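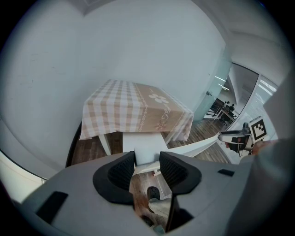

Demo & Visitor Support > Hand-held grippers

Ticket 3652: left and right swapped on the demo display, open day at Osgate
Status: open, waiting on Stalow
Opened by: Kristóf Vida
Copied: Tímea Kerekes

Hi all, me again. I'm typing this up while the first group is off having coffee, so please forgive the spelling. We've got the June open day going and the gripper demo mostly behaves, but there's a thing with the display that I can't shake and I'd love some help before the afternoon visitors get here.

What happens: I start a session in Cirkel, both grippers connect, both show green. Then the two live views come up on the wrong sides. Left hand is on the right, right hand is on the left. The people watching notice right away (a girl in the first group spotted it before I did!) and then I spend my whole talk saying "no, the other one."

What I've tried so far:

Restarted Cirkel. Same thing.

Restarted the laptop. Same thing, plus I lost ten minutes to an update.

Unplugged both grippers and plugged the left one in first. That fixed it! For one session. Next session it was swapped again.

Checked the marker numbers in the settings page against the sheet Tímea gave me. They match. I read them out loud twice so I'm pretty sure.

Swapped the cables at the hub. Now the views are right but the opening width is swapped, so when I close my left hand the bar for the right one drops. I put the cables back.

10:40 - Tímea called me back. She thinks Cirkel remembers the order from whatever session ran last and doesn't look at the serial numbers at all if the hub answers too fast. There's a startup delay in the config, set to 100, and she had me change it to 2000. Ran it with the table by the wall, the one with the flowered cloth, because that's where I do the pick and hand-over part. 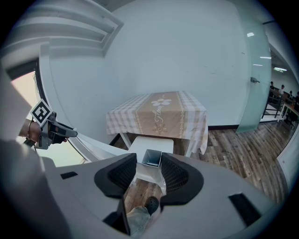
Hand-over test with the small metal tray, both grippers in use

11:05 - Okay, so with the delay at 2000 I ran 7 sessions in a row and the views came up correctly in six of them. The bad one was right after I'd let the laptop go to sleep. I've turned sleep off for the day. It's a lot better than this morning, and I can live with it for the visitors, but I don't want to close the ticket on that.

Two other small things while I'm here. The Hegyi hub gets its light stuck on orange after a swap and only goes back when I pull the power. No idea if it's related. And the little "recording" chime is super loud through the room speaker, can somebody tell me where to turn it down? I looked in Sound and in Session and gave up.

11:20 - Reply from Tímea Kerekes: Leave the delay where it is and don't touch the cables again, please. Chime is under Session > Advanced, at the very bottom. I've sent your logs to Stalow and asked them about the wake-from-sleep case. Can you get me one more log with the laptop put to sleep on purpose, after the visitors are gone?

11:25 - Sure, will do. Found the chime, thank you thank you. Next group is at the door, so I'll add the log tonight.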